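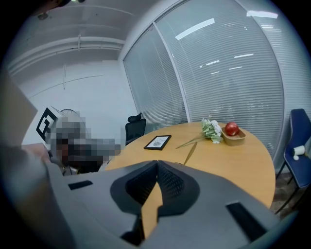 Do the flowers have to lie flat, one reader asked after the last version of this guide, or can they go in a vase like everybody else's? They can go in a vase if you've got one you love. I've gone off it myself for a round table in a glass-sided meeting room. A vase in the middle means two people lean left and right all morning to see each other, and sooner or later it gets shoved on to the floor by the door. So this section still has the stems lying on the wood, and I've added a note further on for vase people.

Section 4: Dressing the round table

I wrote this for the Avo round table, as fitted in the Pikdale rooms, but it'll do for any round table with a light wooden top. If you've come straight here without doing Section 3, go back and check the table isn't rocking first. I'll wait!

What you'll need

One small picture frame, black, with a card in it
One stem or small bunch of artificial flowers, white with pale green leaves
One shallow tray in light wood (the Clerier tray, order number 2503, or whatever you have)
One red apple
A soft dry cloth, and a second one you don't mind getting damp

You can swap any of these. I did one with a pear and it was perfectly nice. Keep to small, low things, though, and keep the colours quiet apart from the fruit.

4.1 Clear and wipe

1. Take everything off the table, including the cables. Yes, the long one too.

2. Wipe with the dry cloth, working from the middle outwards, and do the edge last. Crumbs collect just under the lip on the Avo, so run a finger along there.

3. If there are mug rings, go over them with the other cloth, well wrung out, then dry straight away.

4. Push the chairs back far enough that you can walk all the way round. You'll want to look at the table from every side before you finish, and climbing past a headrest gets old fast.

Caution: no spray polish on the top. It leaves a slippery patch and the tray goes skating. If the wood is looking thirsty, use the Petkov oil (the 270 ml tin does my table for ages), put it on in the evening and leave the room shut until the next day. Don't put the card frame back on oiled wood before it's dried, or you'll get a greasy line along the mount that never comes out.

4.2 Choose a front

A round table hasn't got a front, so you have to give it one. I use whichever side people see as they come through the door. Everything from here on, left, right, near and far, is as if you're standing at that spot.

5. Stand at your front. Hold your arm out and note where your hand comes to without leaning. That's where the group of things goes, or a little beyond it. Any nearer and it's in the way of notebooks.

6. Check the light. Rooms with ceiling strips and glass walls throw a lot of glare, and a glazed frame will pick it up. Tilt the blinds before you start moving ornaments about, or you'll be moving them twice.

4.3 Set things down

7. Tray first. It's the biggest solid shape and the rest hangs off it. Put it right of centre, near enough square to you. A slight angle is fine, a big angle looks as if somebody knocked it.

8. Apple in the tray. Give it a rub with the dry cloth so it shines, and turn the best side to the front. I like it a bit off the middle of the tray, but I've gone back and forth on this for years and I don't think anyone else has ever noticed.

9. Flowers next, to the left of the tray. Lay them flat with the blossoms pointing away from you and let the stems come back towards you, down and to the left. You want the blossoms almost touching the side of the tray – close enough to look like they belong together, with no petals trapped underneath.

10. Frame last, lying flat on its back, to the left of the flowers. Turn it so that the card can be read from your front.
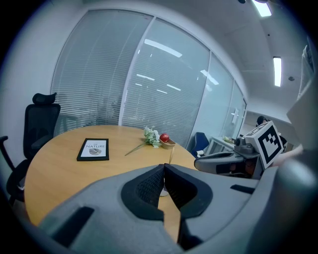 11. Now walk round. Go slowly, and stop at each chair and sit down in it if you can bear to. The group will look different from each one, and one of them will always be the bad seat, where you only get stem ends and the back of the tray. Turn the whole lot a few degrees until the bad seat is the one nearest the wall.

12. Leave the rest of the top alone. People need somewhere for their elbows!

Note on the frame: I get asked why I don't stand it up. On a small table a standing frame faces one person and turns its back on all the others, and the strut on the cheap ones gives way when a laptop lid nudges it. Flat, it can be read by anyone who leans over. A card with a few words and one small drawing (a leaf, say) is plenty. Long quotations in tiny type just make people squint.

Note on the stems: new artificial flowers come out of the packet as straight as knitting needles. Warm them in your hands for a minute and bend them gently, a little at a time, so they lie down on the table without springing up. Bend the wire, never the plastic joint where the leaves come off. I've snapped two that way and glue doesn't hold them.

Note for vase people: go short. Anything up to elbow height when you're sitting down is bearable. Put the vase where the tray would have been and let the tray move over to the left, with the frame in front. You'll lose the nice long diagonal of the stems, but you'll gain a bit of table.

Note on fruit: a real apple is good for a week, less if it sits in the sun. Check underneath as well as on top, and wipe the tray when you change it, because a soft apple will mark pale wood in no time. A pretend apple saves you all that and only wants dusting. If yours is pretend, do tell people. I once put out a very convincing one at Pikdale and it came back with a dent in it.

4.4 If it doesn't look right

It looks like lost property. The pieces are too far apart. Close them up until the gaps are narrower than the frame, then stop.

It looks fussy. Take one thing away. I'd take the frame, but it's your table.

Stems keep rolling. They're resting on the thickest leaf. Turn the bunch over and let it settle on its flatter side.

The frame's all glare. Go back to step 6 and have another go with the blinds, or slide the frame a hand's width nearer the flowers and see if that catches less of it.

The table's too small. My layout suits a top of 70 cm across and up. On anything less, leave out the frame and tuck the flowers along the back of the tray.

4.5 Keeping it nice

Dust the flowers with a dry paintbrush, the soft sort for watercolours. If they're properly grubby, swish them in lukewarm water with a drop of washing-up liquid and lay them on a towel overnight. White blossoms do go cream in the end. Mine get swapped in March along with the blinds being washed, and the old ones go in the cupboard for Section 7, where we cover the shelf arrangements and a bit of cream doesn't matter.

The tray wants the same oil as the table, very thin, and the same overnight wait. Caution again: oil-soaked cloths can heat up by themselves if they're left screwed up in a bin. Spread them flat outdoors until they're stiff, then throw them away.

Spare cards for the frame are on the Clerier list under 1909. Cut them a hair smaller than the opening at the back or they'll buckle, and keep the old card as your pattern for next time.

On to Section 5, which is chairs.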